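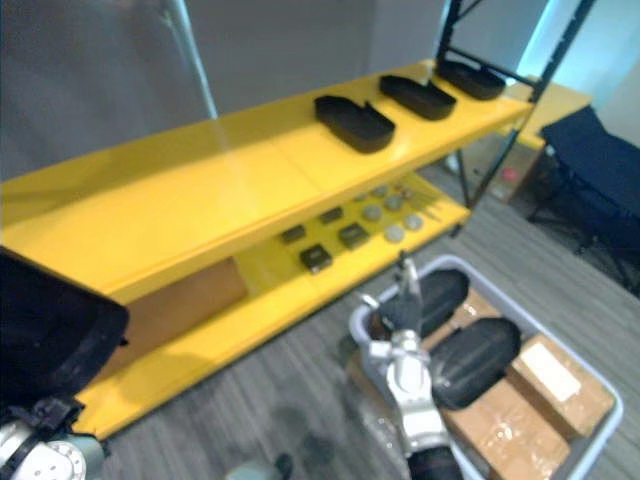
Stores and Handling, Unit 2: Shelves, Bins and the Things That Go Missing Between Them

Notes by Hanne Kragh, Dernero evening course, Lund. Please read before the practical and bring a pencil.

Big parts and small parts

Large pieces look after themselves. Put a row of big black ones on the upper tier of a yellow unit and anyone can see what is there from the door. Small parts need more help. Flat grey discs, little dark squares and thin bits of metal will share a shelf quite happily until you want one of them.

For the practical, each kind of small part gets its own patch of shelf. Mark the patch on your plan first. Last July's group drew theirs afterwards, and the plans were very accurate records of a mess.

Bins

A bin beside the unit is for parts on the move. Grey plastic does well, as dark pieces show up against it. If the bin is deep, cardboard boxes underneath bring the load up to a sensible height. Lay long pieces side by side, pointing the same way.

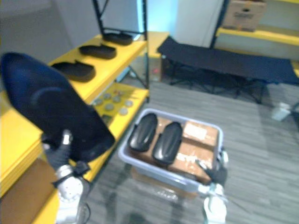 Floors and packaging

The floor is not a shelf, whatever Grímur Bisgaard's group wrote in their report. Flat cardboard goes behind the door and clear wrap goes in the sack. On carpet, wrap is easy to miss and surprisingly good at finding a heel.

Check the boxes for old labels and marker pen. Cross out anything that no longer applies. The Vusham store once kept a box marked 520 for years, and it held tape.
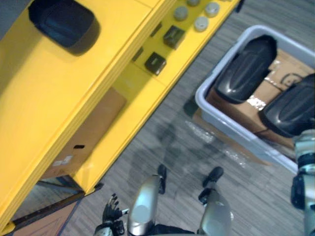 Should small parts stay in their bags until they are needed?
Keep the spares bagged and put out only what the session will use. A bag of 2,000 washers is no bother until it's open.

Reading for next time: the Iltitz notes, sections on labels and returns. Skip the appendix.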